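Project thread for anyone following along from last semester. We're the two-arm group in the Thursday robotics lab, four students and one bench, and our task this term is steamed buns.

The short version of the task: a bun starts in the steamer and has to end up on the plate without being torn or dropped. The lid has to be dealt with too. Left arm does the lid, right arm does the buns.

We picked it because Hanna Pawłowska, who teaches the lab, wanted every group to choose a kitchen job with at least two different kinds of object in it. A glass lid and a soft bun are about as different as we could find in one appliance.

Team is me, Jadwiga Kołodziej, Peadar Egan and Javiera Espinoza. Jadwiga wrote the lid routine, Javiera and I do data and training, Peadar does the arms and everything with a cable on it.

Our repo is called Bruneck. It was Peadar's name for an old folder and it stuck.

We record by teleoperation. One person drives both arms, one person resets the table, one person writes down what happened. We swap when the driver gets tired, which for most of us is after nine or ten episodes.

So far we have 159 episodes. I threw out 40 of them last week. Most of those had a long pause in the middle where the driver was talking to somebody, and the policy had started to copy the pause.

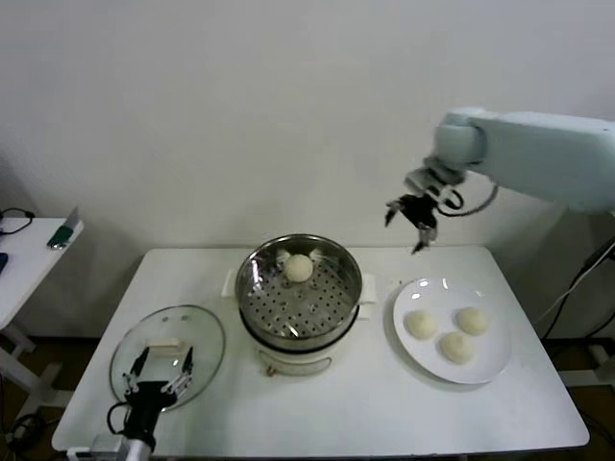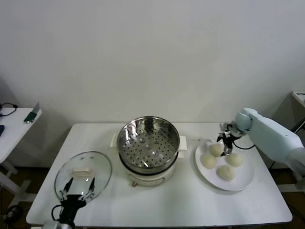
Grip width took us longer than anything else. Too wide and the bun slides out on the way up. Too narrow and you leave two dents in it. We ended up closing to a fixed width and then stopping early if the motor current goes up.

The fixed width only works if the buns are close in size. We sort them before a session and eat the odd ones.

The lid has its own problem. Clear glass is hard for the depth camera, so we stopped asking it where the lid is. Jadwiga's routine looks for the handle in the color image and works from that. It's a lot more reliable now, though it still gets confused when the overhead light is directly above the table.

We had a long argument about whether the lid should go back on at the end of an episode. Javiera said yes, since a person would do it. I said it doubles the length of every recording. For now the episode ends with the last bun on the plate and we'll add the lid later if there's time.

Something I'd do differently: decide the order of the buns on day one. In the early recordings each of us picked whichever bun we felt like, and the first policy would reach between two of them and stop. Now it's always the nearest one first. Boring to drive, much better to train on.

Also worth doing early – tape marks under the table legs. Somebody bumped our table in the second week and we spent an hour looking for a bug in the calibration code.

Current numbers, for people who asked. Single bun to plate works in around 50 percent of trials. Lid only is better than that. The full sequence, lid and then all the buns, has worked twice, and one of those had a bun land on its side.

Most failures are at the release. The fingers open, the bun sticks to one of them for a moment and gets dragged toward the rim. Peadar wants to try a different finger pad. I want to try opening more slowly first because it costs nothing.

Aleksandra Duda from the other section asked if we steam them for real. Not during recording. Steam fogs everything and we don't want moisture near the grippers. Cold buns only.

The other section is doing cups and a drying rack under the name Warora, and their write-ups are more detailed than ours. If you're starting a project like this, read theirs on camera placement before you bolt anything down.

Demo day is in November. Before then we need more episodes with the plate moved around, since right now it does badly if the plate is more than a hand's width from its usual spot. Javiera and I are booked in for the evening slot and I'll post the new success rate once we've run it.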